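**Forora Home Robotics Program** – 16 March 2026

1/ We are often asked whether a machine can tidy a house yet. Over the next several posts we will set out our current position, as plainly as we are able. The short answer is that some parts of some chores are now within reach.

2/ Forora assesses household and light shop-floor tasks on behalf of aged care providers, small retailers and repair workshops. We do not build robots. We set the chores, run the trials and publish what we find, including the results our partners would prefer to see improved.

3/ The current task list contains 200 chores. Each was nominated by a person who does it regularly at home or at work. Folding a fitted sheet was nominated more often than any other. It remains on the list, and no system we have assessed has completed it to the standard we set.

4/ A chore is scored as complete only when a person would not need to redo it. A towel left half over the rail is a fail. A drawer closed on a sleeve is a fail. Our partners have at times asked for partial credit, and we have declined.

5/ The category receiving most attention this quarter is putting away small electrical items: chargers, adapters, extension leads, the contents of the drawer that every household seems to have. Retailers know the same work as returns sorting.

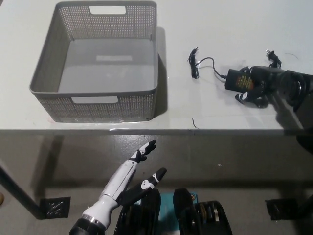

*Small electricals task: a power adapter in the grasp of a robotic hand, with an empty storage basket alongside.*

6/ A rigid block is a reasonable thing for a robotic hand to hold. A cable is much less so. It changes shape when lifted, it catches on the edge of a container, and the plug at the far end has a weight of its own. The written standard for this chore requires the whole item, lead included, to finish inside the basket with nothing hanging over the rim.

7/ Dušan Kadrić, who leads our task design, has asked that the cable be treated as part of the object in every trial. Earlier protocols scored the brick alone. Those scores looked considerably better, and we have withdrawn them from our published tables.

8/ On speed. The time limit for a single adapter is 30 seconds. An adult with ordinary hand strength will generally need only a few. We consider the limit generous, and we will shorten it once systems meet it consistently.

9/ On volume. The sorting programme agreed with Hilten, our retail partner, calls for 600 trials before any figure is released. Interim numbers will not be provided to media or to suppliers. We would ask that requests of this kind not be sent to individual staff.

10/ Several followers have asked about dishes. Loading a dishwasher with plates of one size is approaching a useful standard. Mixed loads are not, and pots with baked-on food are outside the present scope. Wiping a kitchen bench is reliable when the bench has been cleared first – a significant condition, as most readers will recognise.

11/ Laundry is behind where we expected it to be. Moving clothes from a washer to a dryer can be done slowly. Turning a jumper the right way out cannot yet be done with any regularity. Matching socks by colour is straightforward; picking up one sock and not two is the harder part.

12/ The workshop list, prepared with Eren, contains 17 tasks. Returning hand tools to a shadow board is the strongest of these. Sweeping under a workbench is the weakest, chiefly on account of offcuts and loose screws.

13/ Our advice to care providers is unchanged. Rosters should not be altered on the expectation that a general household robot will be available. Single-purpose equipment, such as robot vacuums and automatic medication dispensers, should be considered on its own merits.

14/ The next task list review closes in December. Nominations are open to anyone who does the chore in question, paid or unpaid. Please describe the finished state you would accept – “the lead is wound and the lid shuts” is more helpful to us than “neat”.

15/ Replies to this thread are monitored during business hours. Questions regarding the Zodier gripper assessment should be held until that report is published, as we are unable to comment beforehand.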